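Updated in June, after a reader asked about the soap method.

# How to Care for an Oiled Wood Tabletop

An oiled top is easy to live with if you wash it the right way and give it fresh oil when it gets thirsty. These instructions are for solid wood tops finished with a penetrating oil. If yours has a hard, glassy coat that feels like plastic, it's lacquered, and most of this page doesn't apply.

## Check the finish first

Put a few drops of water on a spot that gets a lot of use and leave them for ten minutes.

- If the drops stay round, the finish is fine. Clean the top and stop there.
- If the drops flatten and the wood under them goes darker, it needs oil.
- If the drops do nothing and a fingernail slides over the surface without catching, you may have lacquer. Try the test again on the underside, near a leg.

Wipe up the water when you're done and let the spot dry.

## Everyday cleaning

Use a cloth wrung out in warm water with a little plain soap. Wipe along the grain, then go over it with a second cloth and clean water, then dry it. Don't let water sit in the joints between the strips.

Skip anything with ammonia or bleach. Skip scouring pads too, even the ones sold as gentle.

## Marks and stains

Work from the mildest treatment up, and try each one somewhere hidden first.

**Water rings.** Leave them for a day. Many fade. If one doesn't, rub it with a cloth and a little oil, then wipe dry.

**Grease.** Cover the spot with cornstarch overnight and brush it off in the morning. Repeat if the edges still look dark.

**Pen and marker.** Dry-erase ink usually comes off with a damp cloth if you catch it the same day. Permanent ink needs rubbing alcohol on a cotton swab. Dab and lift, and change the swab often, or you'll push the color into the grain. Alcohol takes the oil out along with the ink, so the spot will look pale afterward and has to be re-oiled.
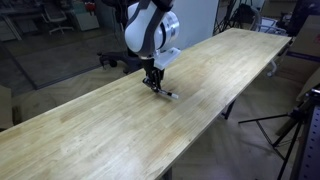
## Sanding before you oil

You only need to sand if the surface feels rough or a stain won't come out. Clear the table completely and wash it the night before.

1. Fold a sheet of 120-grit paper around a cork block and go over the bad areas with the grain. Keep the pressure even. Pressing hard in one place leaves a dip that shows up in low light.
2. Change to 150 and do the whole top.
3. Finish with 200, or the nearest your store has. Going much finer closes up the wood and the oil won't soak in as well.
4. Vacuum with a brush head, then wipe with a barely damp cloth. Let it dry for an hour.

On a top made of glued strips, the grain can rise a bit differently from one strip to the next. Run your palm across the joins and give the rough ones a few more strokes.

## Oiling

I use Drudex clear table oil. Orsolya Dobos, who taught me to do this, prefers Besterus because it dries with less shine. Either works. Stir the can well and don't shake it.

1. Pour a small puddle in the middle and spread it with a lint-free cloth until the whole top looks wet.
2. Wait 15 minutes. Add more wherever it has gone dull.
3. Wipe off everything that's left. The surface should feel almost dry. Oil left standing turns sticky and takes days to fix.
4. Let it dry overnight and put on a second coat the same way.

Two coats are enough for a table that was oiled before. Bare wood wants a third. Do the underside as well if the top is new, or it may cup.

**Oily rags can catch fire on their own.** Soak them in water and lay them flat outdoors to dry before you throw them away. Don't leave them in a heap, even for an hour.

## Drying time

You can set light things on the table after 24 hours. Keep water off it for a week and use a tablecloth at meals if you can't wait. In a cold room, allow some 2 days more.

## How often

A kitchen table usually needs oil twice a year. A desk can go a year or longer. Repeat the water test whenever the top starts to look gray or dry, and pay attention to the places where people rest their arms.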